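Kraft paper and painter's tape for a work table 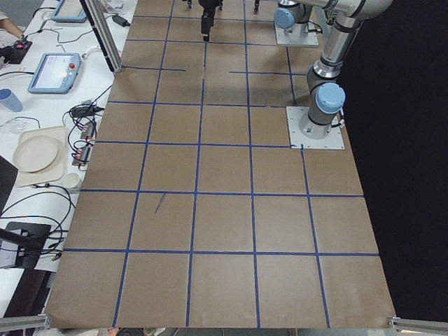 Réjean Després: I'd skip the tape and draw the grid with a marker. Tape lifts, paper doesn't care about ink, and you'd be finished in ten minutes.

gistine_tables
Ha, I knew somebody would say marker! I tried it on the last sheet and couldn't see the lines from across the room. Blue on brown I can see from the doorway. Plus if I put a line in the wrong spot I can peel it and go again, which I do a lot.
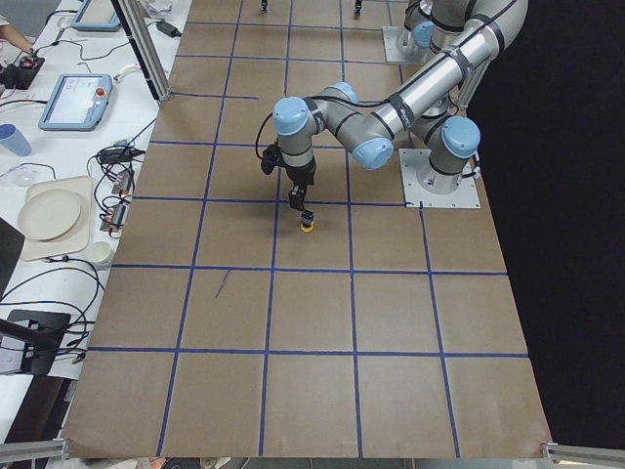
gistine_tables
I'm picky about keeping the squares themselves blank, so ink of any kind bugs me. It gets on there anyway – there's a short dark diagonal mark in one of the left-center squares, and guess where my eye goes every single time. So no, Réjean, no markers near my table, sorry.

Orvokki Kettunen
With you on tape, but do you run each line in one long piece? I always do. Short bits drive me nuts.
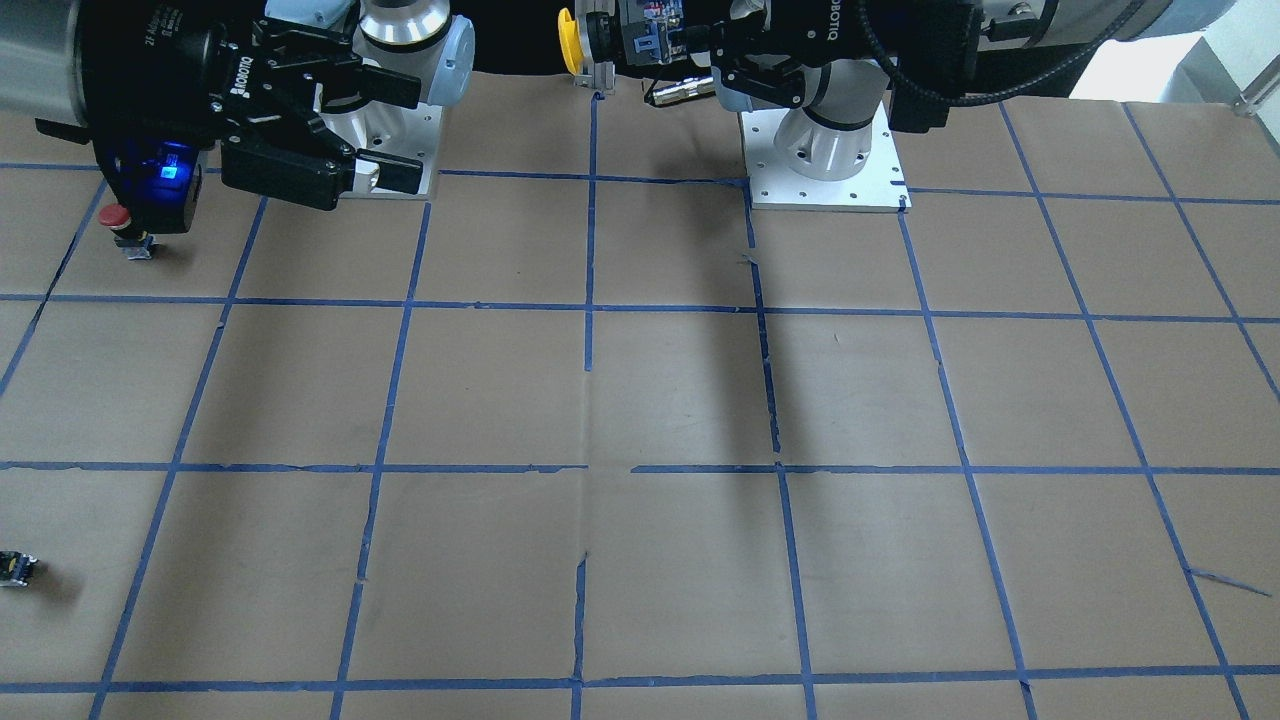
gistine_tables
Long pieces are the plan, yes, and then I get impatient. I'm not going to pretend mine are neat: several lines are broken into short bits with frayed ends, and the paper has a few small tears along the middle line. I can live with it. Has anyone put a patch under a tear, or do you just change the sheet?

agyeman900
Change the sheet. Paper is cheap.

gistine_tables
Sheet, sure, but then it's all that taping again,
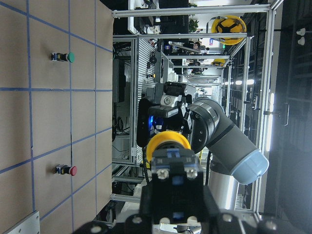
and my knees have opinions about leaning over a table that long. I'll try a patch first and post how it goes.

Réjean Després
Marker. Still marker.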